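From: Norbert Csonka
To: edeo-users list
Subject: Re: Edeo wrist camera kit, low mounting

Veronika Veres wrote:
> We are looking at the Edeo kit for the Hurklow arm. Does the
> low mount give a usable view of flat items on a table, or does
> the surface swamp it? The Isah notes skip this.

We have the kit on trial. Views from the low mount follow, no correction applied.

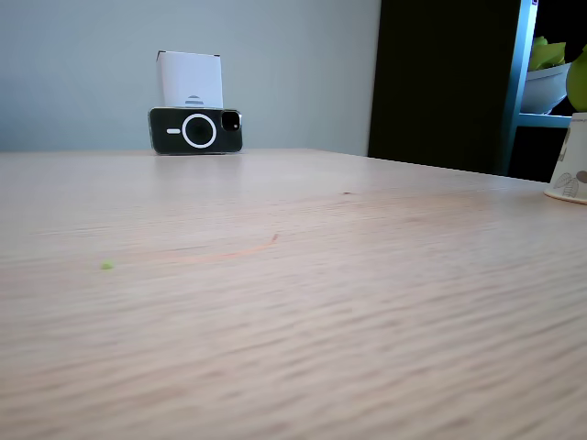

Hurklow, August

The near part of the table is blurred and carries no usable texture. The phone on its long side is fine: the white ring on its back separates cleanly from the black, and I would use it as the pose target. Small marks on the wood do survive, including the green crumb at left, so set the minimum blob size before you trust the segmentation.
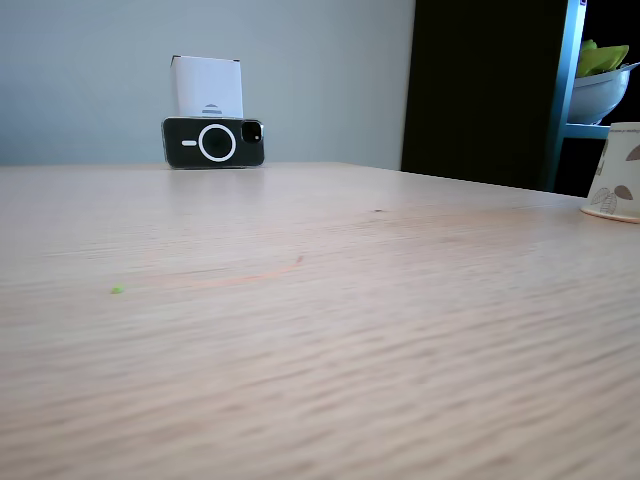
Mask the lower part of the image and feed only the rest to the planner. With the mask on, we logged 574 pose estimates and rejected 21 — all on the reprojection check. Latency was 40 ms with the stock driver. Calibration took five passes; the manual's procedure is adequate but assumes a level table.

I have not tried it with the Findus controller. If you have one, please post the timing.

Norbert

List archive | Contact the list owner | Back to top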